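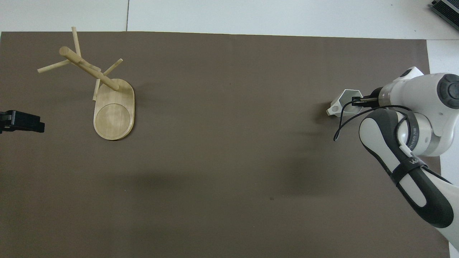
Skineo nimmt Becherbaum aus hellem Holz ins Sortiment

Der Haushaltswarenanbieter Skineo erweitert sein Küchenprogramm um einen Becherbaum aus Holz. Das Modell trägt den Namen Jivia und ist ab dem 24. Februar im Onlineshop und bei ausgewählten Fachhändlern erhältlich.

Der Becherbaum besteht aus einem ovalen Fuß, einem runden Mittelstab mit abgerundetem Ende und vier Armen, die in verschiedene Richtungen zeigen. Die Arme sind schlanker als der Stab. Der Stab sitzt an einem Ende des Fußes, am anderen ist eine flache, kreisrunde Vertiefung eingelassen. Sie bietet Platz für eine kleine Dose, ein Milchkännchen oder eine weitere Tasse.

Entworfen wurde Jivia von Nathalie Van Acker, die seit November für die Produktentwicklung bei Skineo verantwortlich ist. „Die meisten Becherbäume haben einen runden Fuß und brauchen nach allen Seiten gleich viel Platz“, sagt Van Acker. „Mit dem ovalen Fuß lässt sich das Stück auch mit der schmalen Seite nach vorn auf die Arbeitsplatte stellen, zum Beispiel neben die Kaffeemaschine.“

Gefertigt wird der Becherbaum in der Drechslerei Šimek, mit der Skineo bereits bei Schneidbrettern und Eierbechern zusammenarbeitet. Die erste Auflage umfasst 200 Stück. Eine zweite Auflage ist in Vorbereitung, der Termin steht noch nicht fest.

Die Oberfläche ist geölt. Zur Reinigung genügt ein feuchtes Tuch, für die Spülmaschine ist der Becherbaum nicht geeignet. Tassen sollten abgetrocknet aufgehängt werden. Skineo empfiehlt, das Holz bei Bedarf mit einem lebensmittelechten Pflegeöl nachzubehandeln.

Der Verkaufspreis beträgt 40 Euro. Skineo gewährt auf das Produkt zwei Jahre Garantie. Die Lieferzeit innerhalb Deutschlands liegt bei drei Werktagen, Bestellungen aus Österreich werden ebenfalls angenommen.

„Unsere Händler haben wiederholt nach einem Becherbaum gefragt, der zu den Schneidbrettern passt“, sagt Vertriebsleiter Jagadeesh Lobo. Fachhändler können Jivia einzeln oder im Karton bestellen.

Pressekontakt:
Divya Rodrigues
Skineo, Presse und Kommunikation

Muster für redaktionelle Zwecke werden auf Anfrage verschickt. Abdruck honorarfrei, Belegexemplar erbeten.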